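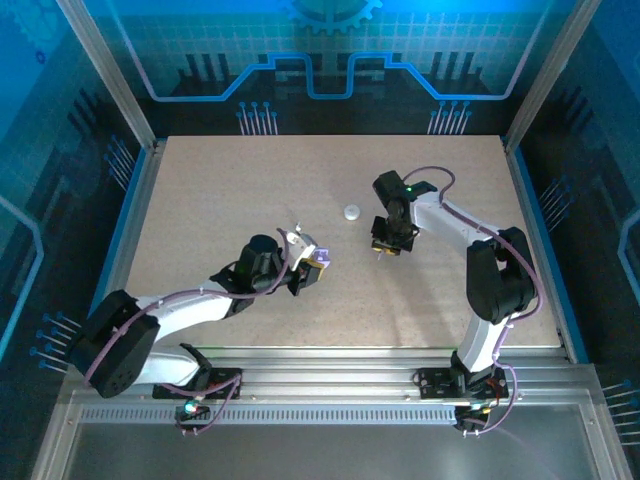
Photo: Plemau / Huiling Cheng

Plemau publishes working rules for two-arm robot cells

Plemau has published a short set of rules for people who work with small two-arm robot cells. The text has 21 points and replaces the older sheet, which many users found too general.

The new rules apply to table cells where both arms share one work surface. Before every session the operator must check the cables along each arm, the clamps on the rail and the finger pads of the grippers. When one arm holds an object and the other comes near it, the speed limit is 40 millimeters per second. After 400 cycles the pads must be inspected again, and the result is written in the log.

"Most damage we see is small, a pulled cable or a torn pad," said Nesrin Kurtuluş, who led the writing group. "With two arms you have to think about both of them at the same time - also when only one is moving."
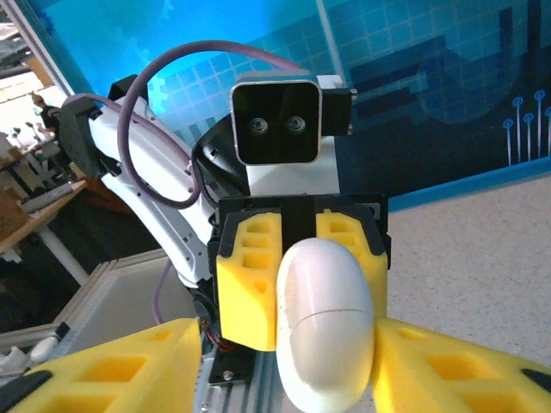

A gripper with yellow finger pads holds a white capsule. Photo: Plemau

The rules also ask that test objects are light and have no sharp edges, and that the doors of a closed cell stay shut while the motors have power. Witadeck and Brilorus gave comments on the draft, and Witadeck will use the rules in its own training from November.

The text is free to download from Plemau. A Turkish translation is in preparation.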